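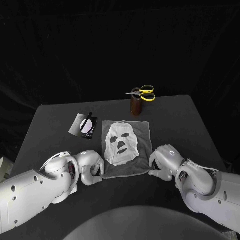 Dwayne Zamora objected, on reading the draft protocol, that a rule about layout is worthless unless it also says what may not be moved once an episode has begun. We took up the point, and Section 4.2 of the Dorkar protocol now treats the table layout and the grasp as one item.

**Figure 2.** Two-handed pinch at the near corners of a folded towel, with a sheet face mask spread on top.

The layout rule covers every object within reach of either arm. Tools with blades stand behind the work item, on the side away from the robot. In Figure 2 the scissors rest in a holder near the far edge of the table. Small flat items are grouped to one side – here the card, pouch, disc and stick to the left of the towel – and may overlap. Once the arms start to move, the operator does not reach in to straighten anything. An episode in which this happens is marked void and kept in the log.

The grasp rule applies to cloth and other limp items. Each hand takes one corner between thumb and index finger, and the remaining fingers stay curled. Wrinkles in the top layer are allowed. The earlier Flasham guidelines asked for a flat sheet before each trial, and we found that operators spent up to 40 seconds smoothing it. We dropped the requirement.

Stop conditions are the same for both rules. The operator halts the arms if a corner slips twice, or if a bladed tool shifts by more than 20 mm. Of the 2000 episodes logged by August, some 40 were halted under the second condition. They are listed by object type in the appendix.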